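Repainting interior walls: mist coat ratio and coverage

geum_521
Going over fresh plaster in the hall in December. The Volurier matt tin says one part water to six of paint for the first coat. Is that thin enough? The plaster is pale all over and has had five weeks.

bemesau
Too thick for new plaster. I use three parts paint to one of water and have had no peeling. Check that it isn't a vinyl paint, as that seals the surface before the wall has finished drying.

junel
Disagree. The maker's ratio is tested with that paint, so follow the tin. At three to one you get runs and splashes, and the second coat has to hide more.

bemesau
Runs come from overloading the roller. Suction varies between plasters, which a tin cannot know. Try a patch behind a door.

geum_521
Patch done at both ratios. The thinner one soaked in evenly, the other dragged. Next question is colour. The plan is white walls with dark brown wood. Two renders of that sort of thing:

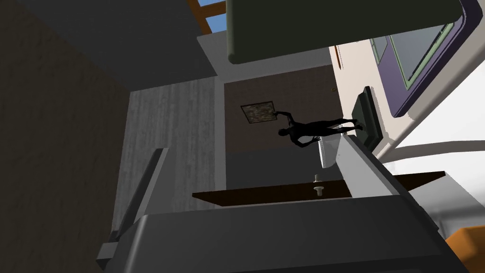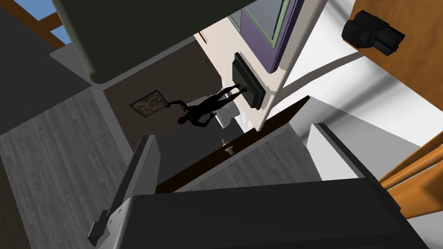 Dark brown board in the first, white walls in the second.

junel
Fine, but plain white shows scuffs in a hall. I would go slightly off-white — and durable matt for the top coats.

bemesau
Agree on durable matt, not on the off-white. It looks yellow under warm bulbs. How large is the area?

geum_521
Just over 1000 square feet, ceiling included. Will get the big tubs.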